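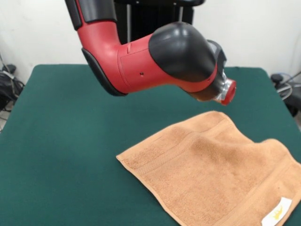 Red arm over green felt

The Ferry to Fakley

My grandmother always said you could tell what sort of trip you were in for by how long they kept you standing on the dock, and by that measure I should have turned around and gone home. The ferry to Fakley was due out at noon. At two o'clock we were still lined up along the rail with our bags between our feet, and the woman ahead of me had unwrapped her sandwiches, looked them over, and wrapped them up again twice.

I was carrying a clock. It was my grandmother's clock, the one from the kitchen in Zasorlow, and she had left it to her sister on the island, with whom she had not exchanged a word in 13 years. There had been a quarrel over a plum tree, or over the fence beside the plum tree, depending on which cousin you asked and how late in the evening it was. The clock was heavy and it had a mind of its own, and every so often it struck inside my bag and made people look at their watches. 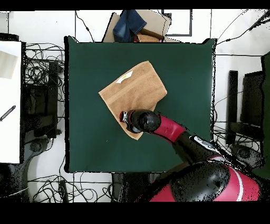

When they finally let us aboard I found a seat by the window, next to an old man with a basket of pears on his knees. He asked what I had in the bag that was making all that noise, and I told him, and then of course I told him the rest of it too, the plum tree and the fence and the 14 birthday cards we had found in my grandmother's dresser, every one of them addressed and stamped and never mailed. He listened to the whole story without once interrupting (a rare thing on a ferry) and then he gave me a pear.

"My brother lives in Sisay," he said. "I've been meaning to go since September."

"Is it far?"

"It's the next stop after yours," he said, and he turned the basket around on his knees a little and looked out at the water.

We didn't say much after that. The wind had come up and the boat had started to roll, and the clock struck seven, though it was nowhere near seven - it had never kept good time in its life, and my grandmother used to set her day by the bakery van instead.
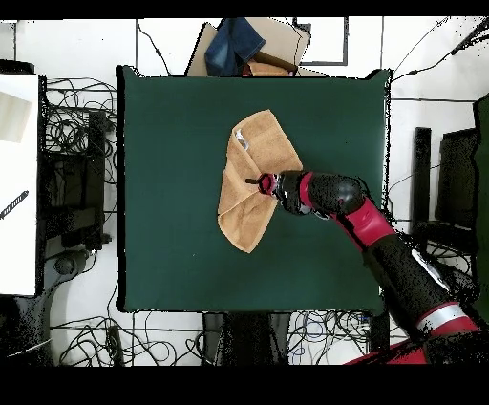
The House Above the Harbor

My great-aunt was waiting at her gate in an apron, with flour up to her elbows, and she was so much like my grandmother that I forgot everything I had practiced on the way up the hill. I just held out the bag. She took the clock out right there in the road and put her ear against it, the way you might listen at a bedroom door.

"Still fast?" she asked.

"Slow, mostly."

"Well, she'll have fiddled with it," said my great-aunt, and she carried it inside and told me to wipe my feet.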